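ATA DA REUNIÃO DE ACOMPANHAMENTO DO ESPAÇO COMUM
Edifício Olach, piso 0
Mês: agosto
Início: 14h30

1. Aprovação da ata anterior
Aprovada sem alterações. Fica pendente a numeração dos anexos.

2. Instalação elétrica
Foi lido o relatório da Pimach relativo ao circuito de tomadas da copa. O disjuntor disparou duas vezes em julho, ambas com o micro-ondas e o jarro elétrico ligados em simultâneo. Deliberou-se separar os dois aparelhos por circuitos distintos. Orçamento recebido: 163 euros, IVA incluído. Aprovado.

3. Iluminação e tubagem à vista
A proposta da Vollutier para substituição das lâmpadas fluorescentes por LED totaliza 1096 euros. A decisão foi adiada até haver segunda proposta, a pedir à MacLeish. A pintura da tubagem do teto não entra neste exercício.

4. Paredes
Mantém-se o tijolo à vista. Os furos existentes no tijolo serão inventariados antes de qualquer enchimento. Os que servem de passagem de cabo ficam abertos. Para argamassa e mão de obra foi fixado um teto de 400 euros.

5. Utilização das mesas
Regras em vigor a partir da data de afixação desta ata:
a) o jarro elétrico é guardado vazio, pousado na respetiva base;
b) garrafas pessoais são retiradas ao fim do dia;
c) objetos esquecidos passam para a caixa da receção, com etiqueta e hora de recolha;
d) a mesa redonda fica reservada a refeições.
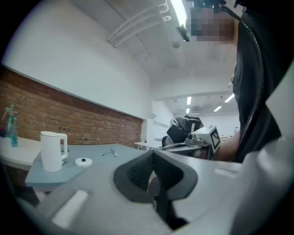 Fig. 1 – Mesas do espaço comum: jarro elétrico fora da base, óculos e garrafas.

Os óculos de armação fina e escura transitam para a caixa da receção, ao abrigo da alínea c). O registo de perdidos e achados tem 46 entradas em aberto. As anteriores a maio serão eliminadas após aviso.

6. Ações
Pedido de proposta à MacLeish: administração, até à próxima reunião.
Adjudicação à Pimach: administração, imediata.
Levantamento dos furos no tijolo: manutenção.

Encerramento: 15h40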